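Software Review: Putusen Office 11
16 October 2024

Putusen Office 11 is a free office package containing a word processor, a spreadsheet and a slide tool. Our office used it for 20 working days on two older laptops supplied by Leitão.

The download is 368 MB and setup took about 11 minutes. The word processor opened most of our existing letters correctly – tables with merged cells were the exception, and several had to be redrawn by hand. 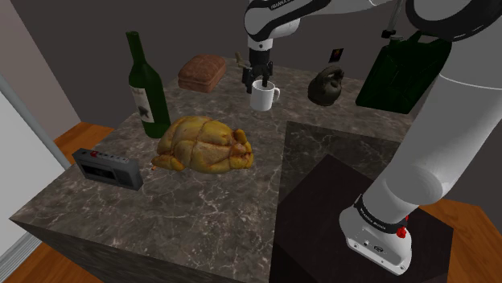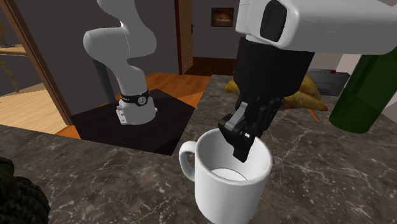
Does the free edition place a limit on the number of documents?
The free edition has no document limit. Only shared online storage, sold separately through Clukex, requires payment.

The spreadsheet is slower than the paid Sidora package when sorting long lists, and its charts offer few color options. Printing was reliable on both machines. The help pages are brief and in places still refer to the previous version.

We recommend the package for general letters and simple budgets. Departments that depend on macros should wait for the update planned for November.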